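Folding T-shirts so they stay folded in a drawer
Home and Laundry > Clothes
Posted by Raghda Nimri, January 5, 2018

I own far too many T-shirts and one chest of drawers, an Oltia, bought when I was younger and had four shirts and a future. I fold everything on a Sunday-best sort of effort, put it away in tidy piles, and by the middle of the week the drawer looks as though a badger has been through it looking for its keys.

I've tried flat piles, rolling, and the thing where you stand them up like files in a cabinet. The files fall over the moment I take one out. The drawer is 62 cm wide inside, and shallow. Also, does it matter what you fold on? I use the bed, which sags. Pictures are of a proper table, which I don't have room for.

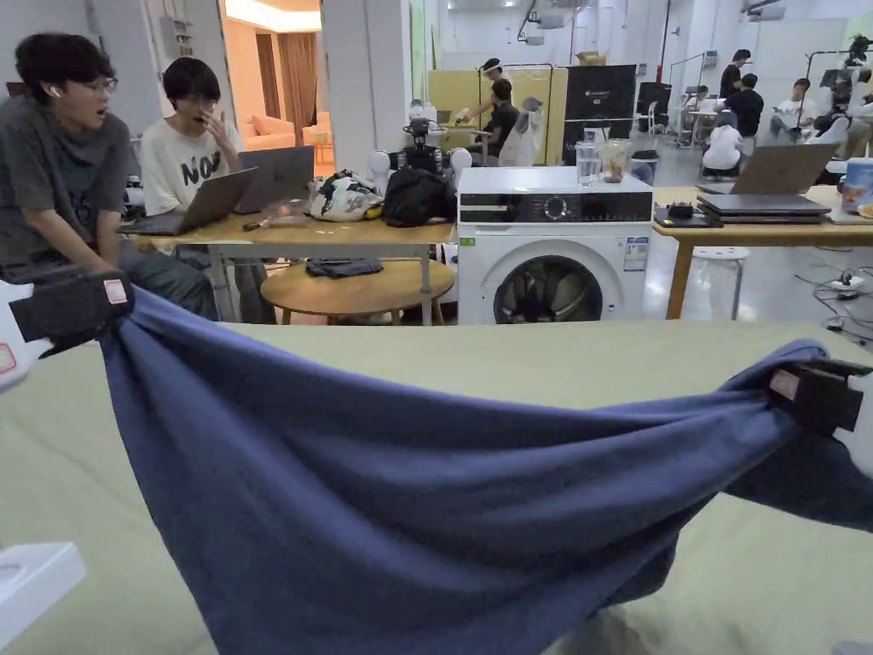
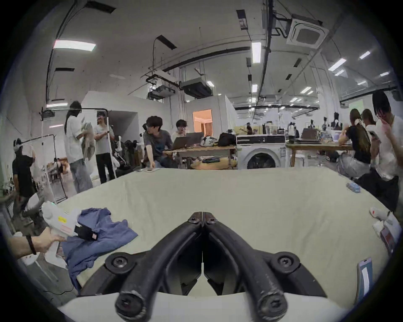
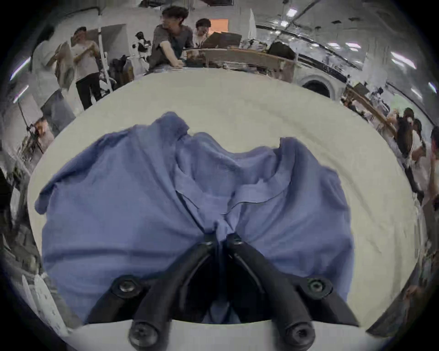
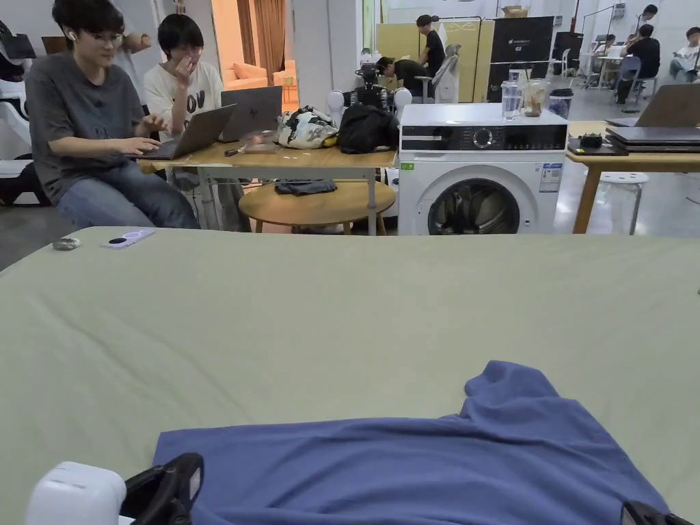
Big pale table, blue shirt in the last one. I'd take the table over the bed any day.

Rosário Rebelo
3366 helpful votes

Standing them up is the right idea, but your packets are too floppy. Try it like this.

Lay the shirt face down and smooth it from the middle outwards. Most people skip the smoothing and then blame the drawer. Fold one side in so the edge reaches the middle of the neckline, and turn the sleeve back on itself so that it doesn't poke out past the fold. Same with the other side. You should now have a long strip with a neck at one end.

Fold the hem up towards the neck but stop 2 cm short of it. Then fold in thirds, or in half and half again if your drawer is very shallow. Put the packet on its edge and let go. If it stands by itself, it will stand in the drawer. If it slumps, the strip was too wide or you left air in it, so press it flat with your forearm and have another go.

As for them falling over when you take one out, you need something for them to lean on. A shoebox with the lid off does it. I have used the same three since I moved to Grallenach and they have outlasted a washing machine. Run the packets front to back, and when a box gets half empty, tip it on its end to load it and then set it down again.

The bed is fine if you put something stiff on it first. I use the back of a large tray. An ironing board is too narrow and shaped like a surfboard, so half the shirt is always trying to leave.

Very thin shirts and anything stretchy will never stand. Roll those and wedge them down the side.

Arnaldo Simões
237 helpful votes

Agree with most of the above, though I'd fold them slightly damp from the line if I wanted a wardrobe that smelled of pond, so do make sure they're dry right through, seams included. The collar is always last.

My own method is to own fewer T-shirts. I went through mine in March and found several I had been keeping for decorating. I have not decorated since we left the old house. They are now dusters, and the drawer shuts.

Tomás Cardoso
4 helpful votes

just hang them up

Raghda Nimri replied to Tomás Cardoso
The rail is full of coats. Shoeboxes it is, Rosário, thank you. First packet stood up for nearly a minute.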